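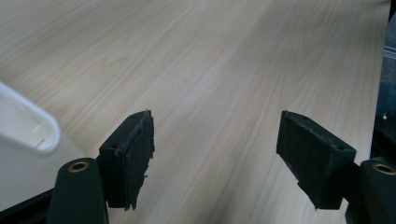 Witold Pawlak은 중간 점검 때 작업대를 매일 비우는 데 시간을 너무 쓰는 것 아니냐고 물었고, 포장 기록만 남길 거라면 상판 상태까지 보고서에 넣을 필요는 없다는 의견도 함께 냈다. 이 의견은 일부만 반영하였다. 상판 점검은 매일 하던 것을 주 2회로 줄였고, 작업 전에 상판을 비우는 절차는 그대로 두었다. 앞 묶음의 봉투나 포장지가 남아 있으면 다음 묶음과 섞이고, 5월에 그런 일이 7건 있었다.

소포장 정리 사업 진행 보고
작성일: 2022년 10월 20일
제출처: Alwood 지원사업 담당

1. 보고 범위
이번 보고는 Skorham 작업실에서 진행한 소포장 분류와 재포장 작업을 다룬다. 창고 선반 교체는 별도 예산이므로 넣지 않았다. 집행 내역은 붙임 표로 따로 제출한다.

2. 작업대와 비품
밝은색 나뭇결 상판의 작업대를 계속 쓰고 있다. 지난 보고에서 상판을 어두운 색으로 바꾸는 안을 올렸으나 철회한다. 투명 봉투가 밝은 상판에서 잘 보이지 않는다는 것이 이유였는데, 흰 쟁반을 받치고 조명 위치를 옮긴 뒤로는 불편하다는 말이 없었다. 교체비로 잡아 둔 금액은 쟁반과 봉투 구입으로 돌리고자 하며 변경 신청서를 함께 낸다.

쟁반은 Hegedűs에서 납품받았다. 첫 납품분은 가장자리가 휘어 돌려보냈고 다시 받은 것은 문제없이 쓰고 있다. 반품 운송비는 납품처가 부담하였다.

3. 봉투 작업
대상 품목 93종 가운데 33종의 재포장을 마쳤다. 계획보다 늦다. 늦어진 원인은 봉투 규격이다. 처음 주문한 봉투는 폭이 좁아 인쇄된 포장재를 접어 넣어야 했고, 접힌 면의 글자를 읽을 수 없어 품목 확인을 다시 해야 하는 경우가 많았다. 지금은 한 단계 넓은 봉투를 같이 주문해 두고 품목에 따라 골라 쓴다.

봉투가 얇아서 세워 두면 주저앉는다. 그래서 내용물을 확인할 때는 봉투를 세로로 늘어뜨려 한쪽을 잡고 본다.
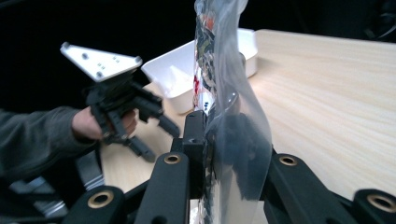 확인이 끝난 것은 쟁반에 모았다가 한 묶음이 차면 목록과 대조한다. 주름이 많이 잡힌 봉투는 안쪽 인쇄가 흐리게 보이므로 손으로 펴서 한 번 더 본다. 그래도 읽히지 않으면 보류로 넘긴다. 보류품은 주말 전에 몰아서 처리하였으나 다음 달부터는 당일 처리로 바꾼다. 몰아서 하면 어느 묶음에서 나온 것인지 찾는 데 시간이 더 걸렸다.

두꺼운 봉투로 바꾸는 방안도 검토하였다. Terberg에서 견본을 받아 써 보니 모양은 잘 유지되지만 단가가 높고 접어서 보관할 때 부피가 크다. 무거운 품목에만 쓰는 것으로 정리하였다.

4. 기록 방식
품목 번호, 봉투 규격, 확인 일자를 한 줄로 적는다. 비고란은 처음에 자유롭게 쓰게 했더니 표현이 제각각이라 집계가 되지 않았다. 현재는 파손, 판독 불가, 수량 차이, 기타로 나누어 적는다. 예전 기록은 새 구분에 맞춰 옮기는 중이고, 5월분은 원본 글씨를 알아보기 어려운 곳이 있어 남겨 두었다.

5. 남은 일
나머지 60종 중 부피가 작은 것부터 진행한다. 액체류는 이중 포장이 필요한지 아직 정하지 못했다. 이중 포장으로 가면 봉투 수량이 늘어나므로 결정되는 대로 수정 예산을 보내겠다. 라벨 용지는 재고로 충분하여 추가 구입하지 않는다.

6. 요청 사항
상판 교체비의 비목 변경을 승인해 주시기 바란다. 두꺼운 봉투 구입은 변경 승인 뒤에 주문할 예정이다. 다음 점검 일정은 보류품 처리 방식이 바뀐 뒤로 잡아 주시면 그 결과까지 함께 보고할 수 있다.

붙임: 집행 내역표, 비목 변경 신청서, 품목별 진행표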